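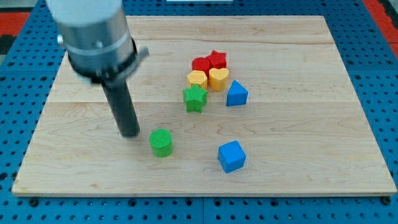 Kiltarton ribbed shape blocks: a review after one winter's use

Bought by: me, for use at home and at a small playgroup
Ages of children using them: eighteen months to five years
Verdict: good blocks, poor bag

I bought the Kiltarton blocks in the autumn to replace a box of mixed shapes that had lost most of its pieces. They have been used at my kitchen table most mornings and at the playgroup Maite Mateos runs from her front room. It is now February and I think they have had enough wear for a fair review.

The shapes

The set has cylinders, hexagons, stars and hearts among its shapes, in plain strong colours. You can buy the shapes mixed or a colour at a time. I bought mixed, and I would do the same again. Children who are learning colours want to put all the reds together, and children who are learning shapes want to put all the stars together, and with a mixed set you can do both with the same blocks on the same morning.

The colours are easy to tell apart. Red, yellow and green are the ones my younger child asks for by name. I had an older set from Dillanow where the red and the orange were so close that I gave up using them for sorting in the evenings. I have had no such trouble with these.

They are small. An adult can hold a few in one hand. A two-year-old can pick one up with finger and thumb. I would not leave them out with a child who still puts everything in the mouth, and the leaflet gives an age of three and over. I let my youngest use them earlier than that, but only at the table with me sitting there. You will have to make up your own mind.

The ribbed surface

All the blocks have fine grooves on the tops and the sides. I was not sure about this when I ordered them and it has ended up being the thing I like best. Smooth blocks slide out of small fingers, particularly after toast. These give a bit of grip and I have noticed fewer being dropped. They also make a pleasant noise when you run a fingernail along them, which you will hear a great deal of if you have children like mine.

The grooves do collect dirt. Play dough is the worst. Once it has been pressed into the ribs, a cloth will not shift it, and you need an old toothbrush and warm water. I do the whole set every few weeks in the washing-up bowl and leave them on a tea towel overnight. Paint came off easily. Felt tip came off the yellow ones after a second go and has left a faint mark on one of the hearts.

Standing and stacking

The cylinders and hexagons stand well and stack well. The stars are steadier than I expected when laid flat. Hearts are the awkward ones for building. They will go on top of something, but putting another block on a heart takes care, and a child in a hurry will knock it off.

My older child mostly builds towers, and the highest so far has been 14 blocks, on the board, with an adult told to keep well back. On the rug we rarely get past 5. If building is what you want a set for, I would look at plain cubes first. If you want sorting and matching with a bit of building, these suit it well.

The board

I use mine on a wooden board, and I would suggest you do too. Mine is pale maple planks joined edge to edge, made by Julián Paredes, who does chopping boards and shelves near us. It was meant for bread. The blocks stand out well against the pale wood and the children seem to understand that the game happens on the board and the breakfast happens elsewhere.

The seams between the planks are handy as well. I say "reds behind the line, yellows in front" and off they go. A tray from Olmedo which I tried first had a raised lip all round and a slightly bowed base, and the blocks crept towards the middle whenever anybody leaned on the table.

If you don't have a board, a large flat chopping board is fine. A patterned tablecloth is not so good. My sister's is covered in leaves and the green blocks disappeared on it.

What we do with them

Sorting by colour was the first game and is still the one asked for most. After that came pairs, where I put out two blocks of one colour and ask which is the star or which is the heart. Maite plays a version with her older ones in which she arranges a small group of blocks, lets them have a good look, covers it with a cloth and takes one away. They get very loud about it.

Consuelo Carrasco, whose twins come to the playgroup, uses hers for printing. She presses the grooved tops into salt dough and bakes the results. I tried this once. The prints were lovely and the cleaning took most of the afternoon.

Wear

Several of ours have been thrown down the stairs. No cracks so far. One hexagon has a dent in an edge where it was trodden on by somebody in boots, and it still stands up. The colour has held, including on the ones that spent a few weeks on the windowsill.

The bag

The drawstring bag is thin and too small. The blocks only go back in if you pack them with some patience, and the cord pulled out of the hem within 3 weeks. I now keep the set in a lidded tub from Akero that used to hold rice. For the price, Kiltarton ought to supply something better.

Price and where to get them

I paid 21 pounds with postage, which is more than the supermarket sets and less than most of the wooden ones I looked at. Single replacement blocks can be ordered, though the star I wanted was out of stock both times I looked.

Good points: clear colours, easy to grip, hard-wearing, shapes different enough to sort
Bad points: grooves hold play dough, hearts are poor for stacking, the bag

I would buy them again, and I have put a second set by for my nephew's birthday, in a tub.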